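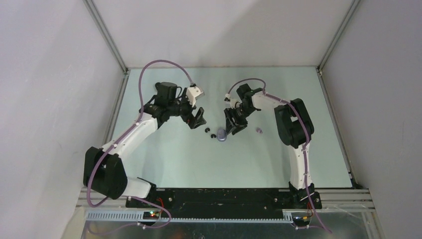
Reporter says the left arm drifts during teleoperation whenever the operator stops moving, and that it has done so since the leader arms were swapped. Reporter also asks whether the recorded demonstrations from this cell can still be used for training.

Ticket: Plorside bench, two-arm cell
Component: Gusow teleop bridge
Opened: 19 October 2023
Priority: normal
Status: resolved, one follow-up open

Symptom
With both leader arms held still, the left follower keeps creeping toward the middle of the table. The right follower holds position. Operators have been correcting by hand without noticing, so the correction ends up in the demonstration as if it were part of the task. Playback of a recorded pick shows the left gripper going past the part and coming back.

Steps already tried by reporter
Restarted the bridge. Power cycled both arms. Re-homed the left arm twice. No change.

Entry 1
Asked for the bridge log and one short recording with the leaders clamped. Log shows no dropped packets. Commanded joint angles for the left side change while the leader is clamped, so the follower is doing what it is told. Fault is upstream of the arm.

Entry 2
Checked the leader side. Left leader encoder on the elbow reads a steady value for a few seconds, then walks. Swapped the two leader cables at the bridge. The drift stayed with the left leader. Cable and port ruled out.

Entry 3
Opened the calibration file. The left leader is still using the offsets from the old unit, dated February. The new leader was never calibrated on its own. That explains a constant error but not a moving one.

Recalibrated anyway. Constant error gone, creep still present.

Entry 4
Gravity compensation on the left leader is tuned for the old handle. The new handle is lighter, so the motors push the elbow up a little when the operator relaxes their grip. The clamp used in the first test held the wrist only — the elbow was free to rise. Repeated the test with the elbow clamped as well. Creep stopped.

Fix applied
Entered the new handle mass in the Gusow config and restarted the bridge. Ran 20 demonstrations of the small-part pick with the operator pausing on purpose before each grasp. No drift in 18 of them. The other two showed a small jump at the moment of the pause, not a creep. Both were at the start of the session, before the filter had settled. Added a wait of 15 seconds after bridge start to the operator sheet.

Reply from reporter
Left side feels normal now. The purple hoses drag a bit on both arms when the wrist turns fast. Is that related?

Entry 5
Not related to the drift. The hose goes over the wrist and along the forearm on each side, and a fast wrist roll will pull on it. The leader has no hose, so the operator does not feel the load. Keep wrist speed down when recording, or leave more slack at the wrist. Do not tie the hose tight across the elbow.

Existing recordings
The cell has 3000 demonstrations on disk. Those made before the leader swap are fine. For the later ones, do not shift the joint values by a fixed offset — the error is not constant and the operator was correcting against it the whole time.

Use the Gilchrist filter script with the pause check turned on. It flags any episode where the left leader elbow moves while the other leader joints are still. Flagged episodes go to the hold folder. Leave them out of training until someone has watched them at normal speed. An episode with a visible overshoot and return should be dropped. An episode where the left arm only waits while the right arm picks can usually be kept, but mark it in the notes field.

The policy trained last on the mixed set should not be used as a baseline. It has probably learned the overshoot.

Follow-up, open
The bridge accepts a new leader serial number without asking for a calibration. Request filed with Neltham to refuse teleop start when the serial number and the calibration file do not match. Until that is in, check both by hand after any leader swap:

1. Stop the bridge.
2. Read the serial number on the leader base.
3. Compare with the first line of the calibration file.
4. Check the handle mass in the config.
5. Start the bridge, wait, then hold both leaders still and watch the commanded angles.

If the angles move, do not record. Reopen this ticket and attach the bridge log.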